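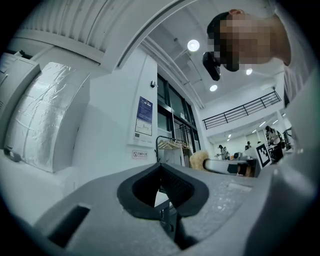
The view over the finger pad, with the clothes rack and the marker board across the room.

May 7, 2024

I've been promising a proper write-up of the Ladach for so long that a couple of you have stopped asking, and I can't blame you. I had it half written in March and then the second firmware update arrived and made two of my complaints out of date, so back into the drafts folder it went. Anyway, I've now had the thing in my hand for long enough to have opinions, a sore thumb and a favorite screwdriver, so let's get on with it.

For anyone who has wandered in from the sewing machine posts (hello, there are more of those coming), the Ladach is a hand-held gripper made by a small company called Stuliten. You carry it around and do ordinary jobs with it, picking things up, hanging things, putting things in other things, and it records what it sees while you do them. Then you take the recordings home and use them to teach a robot arm the same job. I like it because you don't need the arm with you while you record. My own arm lives bolted to a bench and weighs more than my dog, so being able to leave it at home is a very big deal to me!

The kit I bought was $900, which included the gripper, one camera, a pair of the rubber finger pads, a marker board, a charger and a carrying case with foam cut so exactly that I've never once gotten the cable back into it. You also get a year of Jalali, the software that sorts out your recordings. After the year it's a monthly fee, and I'll grumble about that further down.

First impressions, then. The body is gray plastic with a matte finish, faintly speckled, and it's a lot nicer to hold than the shiny prototype pictures on their website had led me to expect. It doesn't show fingerprints. It does show pencil, and I can't tell you how I know where all the pencil came from except to say that I keep one behind my ear and I lean over things. The whole gripper is bulkier than I'd pictured. If you have small hands, try to borrow one before you buy, and try it for longer than it takes to say "oh, this is fun," as I said that in the first minute and was shaking out my wrist by the end of the first hour.

The finger pad is the part I've come to love. It's black rubber, shaped like a deep U with a thick rounded rim, and it makes a sort of cradle. I had assumed I'd swap it for something flat on day one. I'd gone so far as to buy the rubber sheet. But the cradle is forgiving in a way that flat fingers aren't, and when I come at something a little crooked (I come at most things a little crooked) it tends to settle into place by itself. Hangers are the best case for it. A wooden hanger is an awkward object to grip, all slope and no flat, and with my old flat fingers I dropped them constantly. I drop far fewer now.

Where it's less good is with thin things. Paper, a playing card, the corner of a T-shirt that's lying flat on a table: for all of those you want a narrower tip, and Stuliten sells one separately for $79. I thought that was steep for two pieces of rubber, and I still think so, and I bought them anyway. If they had put the narrow tips in the box and charged a little more for the whole kit I would have paid it cheerfully and never known the difference. Somebody over there should think about that.

Now, the camera. It sits so that you get the gripper itself along the bottom of the view and then a great big bowl of room beyond it, with the corners going dark in a circle like you're peering through a porthole. It is a VERY wide view. My advice to anyone starting out is to take a test recording in the room you're planning to use and then sit down and look at what's in it, all the way out to the sides. The ceiling gets in. The lights get in. So does anybody leaning over to see how you're doing, and people do lean over, it's an irresistible sort of gadget. I thought of myself as being alone with a clothes rack, and my recordings thought otherwise.

That matters for two reasons. One is plain good manners, so ask people before you record in a shared place, and use the face blurring in Jalali, which turns faces into little blocks and has been reliable for me apart from one coat on a hook that it was very concerned about. The other is that bright round ceiling lights can be a nuisance. If you tip the gripper up too far the exposure dips and whatever you're holding goes murky for a moment. The newer firmware handles this better, and it was one of my two out-of-date complaints. It hasn't gone away completely. I've gotten in the habit of turning my body and keeping the gripper level, like someone carrying soup.

The marker board deserves a paragraph, mostly to save you the afternoon I lost to it. It's a white board with a black-and-white square pattern printed on it, and you stand it up somewhere in the room so the software can work out where the gripper is. The instructions have you place it "in clear view of the work," and I read that to mean right up next to the work, so I had it practically leaning on my elbow. Don't do that. My hand kept covering it up, and Jalali would lose its place and then find it again a foot to the left, and when I played the motion back on my arm at home it made a lurch that had me across the room with my hand on the off switch. Put the board farther back, where you'd put a clock if you wanted everyone to see it. A slight tilt doesn't seem to bother it at all. Glare does, so if your room has big dark-framed windows, check it from a few spots before you start.

I did most of my recording at Sekport, which regular readers will remember as the big shared workspace with the mezzanine. It's bright and white and pale-floored and there's plenty of room to walk around. I mention the floor particularly. My garage floor is dark and oily and my recordings from the garage are noticeably worse, even with the same job and the same tired person doing it. I don't know how much of that is the floor and how much is the one sad bulb. If you've got a choice, go somewhere light.

On battery life, the box says three hours and I get a bit over two and a half. It charges quickly. The charging socket is tucked in where you can't see it, and I've tried to plug the cable into the wrong recess more times than I'd like to admit, but that's a matter of learning your own equipment and I'm nearly there.

The software next, and I'll try to be fair. Jalali is easy to get started with. You plug in the gripper, your recordings show up in a row, and you go through and keep the good ones. The trimming tool is lovely, I'd happily use it for home movies. Sorting a long session takes me most of an evening, with a cup of tea going cold next to me, and I find it oddly restful, a bit like shelling peas. The part I don't care for is the export. You have to choose your arm from a list, and if yours isn't there you're sent off to a page of settings with names like "frame offset B" and no explanation whatsoever. Mine wasn't there. I wrote to Stuliten's support address and had a kind and complete reply in 14 hours, with the numbers I needed already filled in, so full marks for that, but I'd still like the page to make sense to someone who doesn't feel like writing an email.

And the monthly fee. I've gone back and forth. I understand that software costs money to keep up. What bothers me is that without it you can still copy your recordings off the gripper, but you can't get the motion out of them in any form my arm will read, so in practice the gripper is only as useful as the subscription. I'd pay a one-time price for an export-only version tomorrow. I said so in the survey they sent around, and I'd encourage other owners to say so too if they feel the same.

How well does my arm hang up clothes, after all this? Better than it did! I gave it roughly 900 recordings of hangers going onto a rail, which sounds like a lot, and it was, and I wouldn't do it again without an audiobook. In my last batch of tries at home it got 13 hangers onto the rail before it missed one. My previous record, using the old flat fingers and a great deal of swearing, was four. It still goes wrong when two hangers are touching. It picks up both, seems pleased with itself, and puts them down on nothing. I think I need to record more of the touching ones, so that's my next few evenings spoken for.

Would I tell you to buy one? If you already own an arm and you've been teaching it the slow way, by pushing it around or steering it from a keyboard, then yes, I would, and I'd tell you to budget for the narrow tips as well. If you don't own an arm, I'd hold off. You'd have a very nice camera on a handle. And if you're on the fence about the weight, a soft strap around the forearm helps me quite a bit, the kind sold for tennis elbow, and I'll put up the pattern for the padded one I sewed as soon as I've redrawn it neatly enough that someone else can follow it.

Comments are open, and I'd especially like to hear from anyone who's gotten the Ladach to work well with towels. I've tried folding them twice now and I'm not ready to talk about it.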